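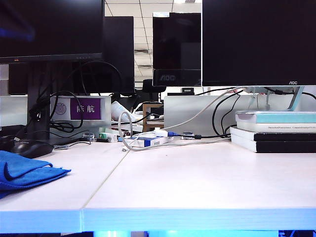 Office safety walk-through, second floor, Krishnan building
Date of check: March 27, 2022

I do this twice a year, once in spring and again in October, and I post my notes here so everyone on our floor can see what got marked and why. OK means OK, FIX means please fix it, WATCH means I'll be back to nag you. The form itself is the old Stirno one with a few lines I added myself.

EXITS AND HALLWAYS

1. Exit doors open all the way - OK
Both of them swing freely. The one by the stairs squeaks like crazy but it opens, and squeaking isn't on the form.

2. Hallways clear - FIX
The Womatent boxes are back next to the copier! I know the delivery guy leaves them there and I know they're heavy (the label says 200 sheets a pack and there are a lot of packs), but two people can't pass each other with that pile in the way. Please get them into the supply closet by the end of the week.

3. Exit signs lit - WATCH
All lit, but the one outside the restrooms flickers. I put in a request with Curum, who look after the building, and got a ticket number back, so we'll see.

FIRE

4. Extinguishers in place, tags current - OK
Needles in the green, pins in. Somebody hung a coat over the kitchen one and I moved it to the rack. If you're missing a gray coat, now you know.

5. Nothing stacked near the sprinklers - FIX
The top shelf in the file room is too full again. We want 2 feet of clear space under the heads and we don't have it. Old binders can go to storage, I've asked for a cart.

6. Smoke alarms tested - OK
Sorry about the noise. I did send a note the day before.

ELECTRICAL

7. Power strips - FIX
Found one strip plugged into another strip under the window desks. I've said it before and I'll keep saying it: one strip, one wall outlet. Also, the space heater has to go home. It pulls more than 1,000 watts and it was sharing a strip with a lamp, a phone charger and a fan (a fan and a heater, I don't even want to know).

8. Cords off the floor - OK
Much better than last October. The cord covers by the meeting room are staying put, and the tape is gone, which makes me very happy.

DESKS AND SEATING

9. Chairs in good shape - WATCH
One chair in the back row sinks when you sit on it. It's tagged, so please don't swap it with a neighbor's.

10. Desktops wiped and edges smooth - OK
No chips or sharp corners that I could find. Cloths go in the bin by the sink when you're done with them.
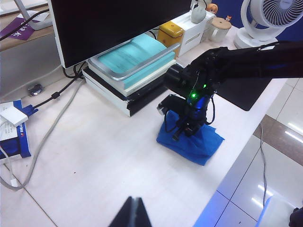 KITCHEN AND FIRST AID

11. First aid kit stocked - FIX
Only 7 bandages left and no burn gel at all. I'm ordering more. If you use something, write it on the sheet inside the lid, even if it's just a paper cut.

12. Microwave and kettle - OK
Clean, cords fine, nothing stored on top. Thank you, whoever scrubbed the microwave!

13. Floor mat by the sink - FIX
One corner curls up and I caught my own shoe on it while holding this clipboard. I've rolled it up and put it in the closet until we get a new one.

Anything I missed, write it on the paper sheet on the kitchen door. I'll come back for the FIX items first and the chair after that.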